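Gatavwood Table Care: Frequently Asked Questions

These are the questions we get most often about living with a Gatavwood table. They apply to all our solid wood tops with the Olla oil finish. If you bought a Loureiro painted table, please use the leaflet that came with it, as the care is different.

Is my table solid wood?

Yes. All Gatavwood tops are solid wood all the way through. The legs and rails are solid too. The only parts that aren't wood are the bolts, the felt pads and the leveling feet.

Why doesn't my table look exactly like the one in the store?

Each top is cut from different boards. Some have straight, quiet grain and some have long waves and dark streaks. We match boards for color as well as we can, but we don't match grain. If you want to choose your own top, you can do that at the Sevirel showroom. Bring your order number.

Will the color change?

It will. Pale wood gets warmer in daylight, and most of the change happens in the first 6 months. During that time, move bowls, baskets and table runners now and then so they don't leave a lighter patch. If a patch has already formed, take everything off the table and let the light even it out. This can take several weeks.

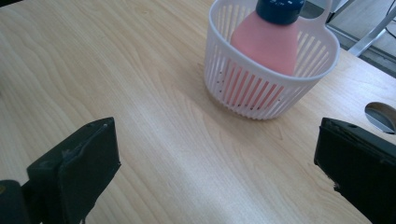 How do I clean it day to day?

Wipe with a soft cloth that has been wrung out well in warm water, then dry with a second cloth. Go with the grain. For greasy marks, add a drop of plain dish soap and wipe again with clean water after. Do not use spray polish, bleach, glass cleaner or the rough side of a sponge.

Someone left a wet glass on it and there is a white ring. Can I fix that?

Usually. Leave it alone for 24 hours first, as many rings fade on their own. If it's still there, rub a little Olla oil into the spot with a cotton cloth and wipe off the extra. Dark rings are different. They mean water has gone down into the wood, and they need sanding.

How often should I oil the table?

Twice a year is enough for most homes. A kitchen table that gets used for every meal may need it more. Put a few drops of water on the surface. If they bead up, the finish is fine. If they soak in and leave a dark spot, it's time to oil.

How do I apply the oil?

Clean the table and let it dry overnight. Pour a small amount of oil on a lint-free cloth and spread it thinly along the grain. Wait 30 minutes and wipe off everything that hasn't soaked in. Don't skip the wiping or the top will stay sticky. Keep things off the table until the next day.

Lay used cloths flat outdoors to dry, or soak them in water before you throw them out. Oily cloths left in a pile can heat up and catch fire.

Can I sand out a scratch myself?

Light scratches, yes. Use fine paper, 200 grit or higher, and sand with the grain over an area wider than the scratch. Then oil the whole top so the sheen matches. For deep dents, contact us before you start.

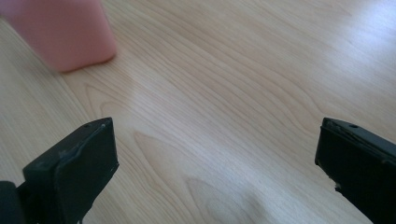 Can I put hot dishes on it?

Use a trivet. An oil finish doesn't protect against heat, and a pan straight from the stove can leave a burn that goes too deep to sand.

Is the finish safe around food?

Once it has cured, yes. Allow two weeks after oiling before letting food touch the wood directly. Plates and bowls are fine from the next day.

My table has a small crack at one end. Is it broken?

Thin cracks at the ends often show up in winter when the heating is on and the air is dry. Most close again by summer. Keep the table away from radiators and heating vents. If you can fit the edge of a coin in the crack, send us a photo along with your order number.

Why is there a gap between the top and the rail?

The top is held by slotted brackets so that it can move as the wood swells and shrinks. Please don't fill the gap or tighten the bracket screws all the way.

Do you refinish old tables?

We do, at the Sevirel workshop. You will need to bring the table in or arrange your own transport. The workshop has refinished over 200 tops, including some from other makers. The October list is full every year, so ask early if you want a table back before the holidays. The last day for drop-off this year is 3rd December.

What does the warranty cover?

Joints, legs and warping of the top. It does not cover stains, burns, scratches, color change, or damage from outdoor use. Keep your receipt.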